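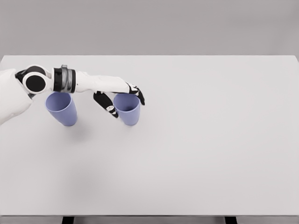 Kurniawati Halim

Posted November 23, 2020

Hello again, robot club friends! A few of you wrote to me after our last online meeting asking how to set up the two-cup exercise at home, so I've put down the steps the way I do them myself (with all my little detours, sorry).

Start a new project and load the white table first, then the arm, and only then the cups. If you add the cups before the table they drop through the floor, and poor Dede spent a whole evening hunting for his. Two plain cups are plenty. I like both of them the same soft lavender blue, and I leave the rest of the tabletop clear so there's room to move them later.

Next, bring the hand over the right cup with the palm facing down. Go slowly here! Lower it a little, stop, turn your view to the side, and look at where the fingertips are compared with the rim. You want the fingers curling over the top edge while the thumb hangs down on the other side, between the two cups.

Now close the fingers in small steps. My first setting was 27 and I still go back to it when I get lost, but Hatem prefers 18 and his cups seem happy enough. Save each try under its own name, please, with your first name in it, or Bernardo can't tell whose is whose when he gathers them up.

If a cup tips over, just reset it and try again. Once you have 3 tries you like, put them in the Brunet folder and we'll go through them together next time.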